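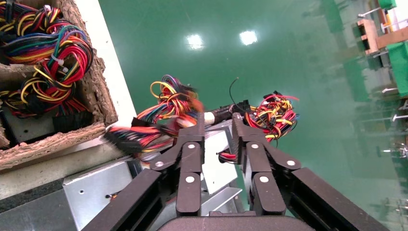 Dye bench notebook, 17 March 2018

Second go at the madder bath for the Kandpal scarves. Last time I let it get too hot and the whole lot went brick brown, so today I kept the pot low and just stood there like a nervous parent with the thermometer. 40 g of root to 200 g of wool, soaked overnight, and the color coming up on the first skein is so much better! A proper warm red, a little orange when you hold it at the window.

Ritu thinks our tap water is too soft and wants a pinch of chalk in the next one. Fine by me (she was right about the alum in January, and I'm still hearing about it). I'll do 2 small skeins side by side, one with chalk and one without, and pin them both in here.

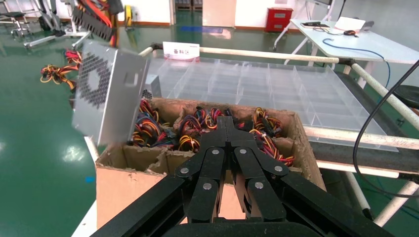

Skein storage is getting silly. We've got 500 g of undyed wool in one heap, and the sample skeins from Sneha Joshi have worked their way into the middle of it, labels and all. I want a carton with cardboard partitions like the one with the cable bundles in it, one compartment per mordant, and I don't care if the top edges are just as torn. Alum, iron, plain, and a spare for whatever Ritu is cooking up. Ties on every skein before it goes in, please, loose ones, or we get white bands where the dye can't reach.

Still to do: rinse the red skeins, dry them out of the sun, strain the bath and keep it. There's a decent peach left in there, I think. Need more pH strips, too.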